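Sostosen教具中心通讯 四月号
器物与保管

Gulby木制槽孔板完成整理，本月起恢复外借

本中心Gulby系列木制槽孔板的清点、修整与重新编目工作已于上月底结束。此次整理共涉及木板67块，其中31块经修整后重新入册，3块因边框开裂无法修复，予以注销，其余各块状况良好，仅作清洁与登记更新。自四月起，全部在册木板恢复对各合作学校及培训单位外借，借用手续仍通过Nepia登记系统办理。

槽孔板入藏本中心已有多年，主要用于手眼协调与精细操作类课程。过去数年借用频次逐年上升，部分木板辗转于多个单位之间，归还时间不一，板面磨损情况记录不全，册上编号与实物不符的情形也时有发生。为此，中心于年初暂停外借，将散存于各处的木板集中至Lirura楼二层整理室，统一检查，逐块建立档案。

整理室的作业台经重新布置，台面铺设浅色垫板，四周露出木质边沿，垫板近侧两角以黑色小夹固定。作业时，木板置于垫板之上，检查人员坐于台前，双手可及，取放均在垫板范围内进行。浅色底面有利于观察木屑与脱落物，也便于辨认板框外缘的细小缺损。
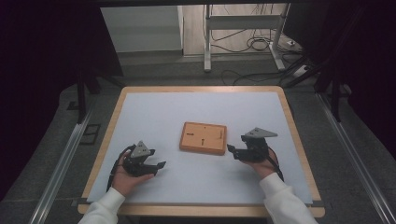
检查工作按先外后内的次序进行。首先查看边框四角的接合处，用指腹沿外缘缓慢触摸一周，凡有翘起、毛刺或松动者，在档案中注明位置。其次查看板面，重点为槽口周围有无崩边，饰面有无起泡或剥离。最后检查立销是否稳固，销根与板面交接处有无裂隙。三项检查结果分栏填写，由检查人与复核人分别签字。

在本次检查中，边框问题所占比例最高。究其原因，多数木板在运输途中未加隔垫，框与框直接相抵，受压后接合处逐渐松脱。属此类情况者，由中心木工间重新涂胶、加压，静置一昼夜后再行检查。槽口崩边者，以细砂纸顺木纹方向轻磨，不作填补，以免改变槽宽。立销松动者一律拔出重装，不得以胶水沿销根浇注的方式临时处理。过去有借用单位自行采用后一种做法，胶液渗入板面，留下难以清除的痕迹，请各单位引以为戒。

编号方式亦作调整。原有编号以纸签粘贴于边框侧面，日久脱落或字迹模糊，此次改为在木板背面烙印，编号前段为入册年份，后段为流水号。旧编号与新编号的对照表已录入Nepia系统，借用单位仍持旧编号单据者，可凭单据办理归还，无须另行申请更换。

附属零件的管理也在本次整理之列。以往零件与木板同袋存放，归还时常有遗漏，接收人员当场难以核实。今后零件单独装盒，盒面标注所属木板编号，与木板一并出库、一并归还。零件盒内附清单一份，清单由出库人员填写，归还时逐项勾对，缺项须当场说明。中心现存备用零件200件，可供补配，补配费用按本年度收费办法执行。

各单位在使用中反映较多的另一问题，是同一批木板之间存在细微差异，影响课程中的统一要求。经查，差异主要来自不同年份的入册批次，槽口边缘的磨损程度也有影响。中心已将木板按状况分为甲、乙两类，甲类用于考核与示范，乙类用于日常练习。借用单位在填报用途时应如实选择，以便中心据此配发。

关于槽孔板的构造与日常养护，编辑部另撰短文如下，供各单位教具管理人员参考。
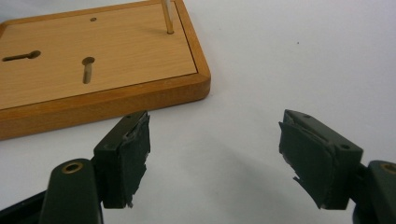
撰文：Sostosen教具中心编辑部
栏目：器物与保管
刊期：四月号

槽孔板的外形并不复杂。板身四周为高起的橙褐色木框，外缘修圆，框内嵌一块平整的面板，面板为蜜色木纹饰面，色泽较木框为浅。面板上开有两道钥匙孔形槽，一道大致横向，圆口在右端，窄槽向左延伸；一道大致纵向，圆口在上，窄槽向下延伸。两槽之间偏上处另有一个小圆孔，靠近边框一侧则立有一根细木销。

此种布局将几种不同的形状集中于一块板上，教师可以就其中一处单独设计练习，也可以将几处连贯起来安排。两道槽方向不同，学员在转换时须调整手腕角度，初学者宜先横后纵，熟练之后再行交替。细木销部分对力度要求较高，建议安排在课程后段，每次练习时间不宜过长。

木框与面板的养护应分别对待。木框可用微湿的软布擦拭，随后以干布拭净，每学期一次即可。面板饰面忌用酒精及含研磨成分的清洁剂，一般灰尘用软毛刷扫除。钥匙孔槽内部较深，易积存碎屑，清理时将木板倒置轻拍，再以细毛刷沿槽的走向刷出，切勿使用金属工具探入刮拨。小圆孔的处理方法相同。

细木销是全板最易受损之处。存放与搬运时，板面之上不得叠压任何物品；确需多块同时运送的，应使用中心提供的隔层箱，每层一块，销端朝上。以往借用单位习惯将木板竖立插入书架，木销受侧向碰撞后往往从根部倾斜，修复耗时较长。竖放的做法今后不再允许。

存放环境以干燥、避光为宜，远离暖气与窗台。整理期间发现，曾长期置于窗边的几块木板，木框朝光一侧颜色明显变浅，与背光一侧相差悬殊。颜色变化虽不影响使用，但同时往往伴有框体收缩，嵌板与框之间会出现缝隙。各单位如发现嵌板松动，请停止使用并及时与中心联系，不必自行拆开检查。

使用时的台面条件同样值得注意。木板宜放在平整、洁净的浅色台面上，底部不得垫放书本等不稳定物品。木板与台边应留出适当距离，使学员前臂能够自然搁放。练习过程中木板如有移位，由教师协助摆正后继续，学员不宜一手按压板面、一手操作，该姿势容易使木板一角翘起。室内光线以侧上方照明为佳，正上方强光会在饰面上形成反光，不利于看清槽口。

课后收纳请按下列次序办理：清点零件，装盒；清扫板面及槽内碎屑；检查边框与立销；填写使用记录；将木板平放入箱。使用记录应注明课程名称、使用时长及有无异常，即使无异常亦须填写“无”，不得留空。记录表随木板流转，归还时由中心收存。此次整理中，凡记录完整的木板，损坏成因大多可以查明，修整方案也能较快确定；记录缺失者则须反复比对，费时甚多。

恢复外借后的具体安排通知如下。

一、借用申请须由单位教具管理人员在Nepia系统内提交，个人申请不予受理。申请时应填写用途、使用地点、预计归还月份及所需类别。

二、每单位每次借用期限为一个学期，期满如需续借，应提前提出。续借以一次为限，续借前须将木板送回中心检查。

三、领取地点为Lirura楼一层收发处，开放时间为上午九时至十一时三十分、下午二时至四时。领取时双方当面核对编号及零件清单。

四、归还的木板如有损坏，借用单位应如实说明情况。属正常磨损的，由中心负责修整；属保管不当的，修整费用由借用单位承担。

五、尚未归还旧批次木板的单位，请于本月内办理归还，逾期者暂缓受理新的申请。

整理期间形成的检查表式样、新旧编号对照表及养护说明，已在Nepia系统“资料”一栏发布，各单位可自行下载使用。检查表允许按本单位实际需要增列栏目，但原有栏目及顺序请予保留，以便日后汇总。

下一阶段，中心将以同样方式整理绳结架与扣合框两类教具，作业地点仍为Lirura楼二层整理室。整理期间上述两类教具暂停外借，已经出借的可使用至学期结束，届时请一并送回。如有课程安排上的困难，请在系统内留言，由借用组统一答复。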